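Toy swap moves to bigger room as Bidard families ask for more

I went along to the Bidard toy swap on Monday thinking I'd stay for ten minutes, drop off a bag of puzzles and be home in time for tea. I left nearly two hours later with a wooden farm, a drum (sorry, neighbours) and quite a lot of news, so here it all is!

The big one first. The swap is leaving the reading room at the library and moving into Majimbun, the old dance studio on the corner, from October. Gudrun Rønning, who started the whole thing with a single box of jigsaws, told me 70 families are now signed up and the reading room simply can't take the pushchairs any more. I believe her — I spent a good while on Monday wedged between a radiator and somebody's scooter.

The new place has proper storage, a kettle and a step-free door, and the rent has been agreed at 20 pounds a session. Entry stays free, but there'll be a tin by the door if you fancy chipping in.

Gudrun would like everyone to help clear up at the end, too. The last quarter of an hour will be tidying time, children included, and she's after spare brooms and dustpans if you've got any going.
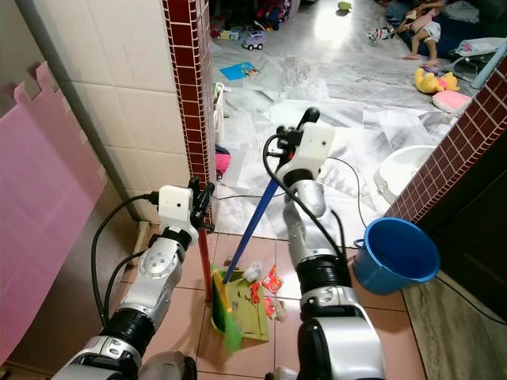
What you can bring

Anything clean, complete and safe, up to three things per child. Puzzles need all their pieces, so please count them at home (I hadn't, and had to do it on the floor with a toddler helping). Soft toys are fine if they've been through the wash. Anything with a battery should have one in it, so people can see whether it works before they carry it home.

No car seats, no cot mattresses and no helmets. Gudrun was firm on that, and she's had to turn a few people away looking rather cross.

Nima Ghaffari is also bringing his repair table over from the Zodell market. He'll do loose wheels, split seams and wind-up toys while you wait, and he got our music box going again with a drop of oil and some very patient muttering. He can't promise the same for electric train sets, though he's happy to have a look.

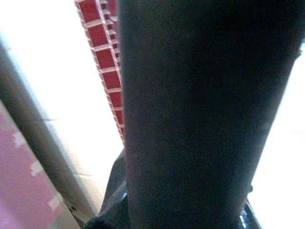
He'd love a second pair of hands, by the way, especially anyone who can sew. You don't need to be an expert, and he'll lend you the tools. Have a word with him at the next swap or leave your name at the library desk.

Doors at Majimbun open at 10 in the morning, and the first half hour is kept quiet for children who don't like a crowd. We'll be there with the drum, unless I manage to swap it first.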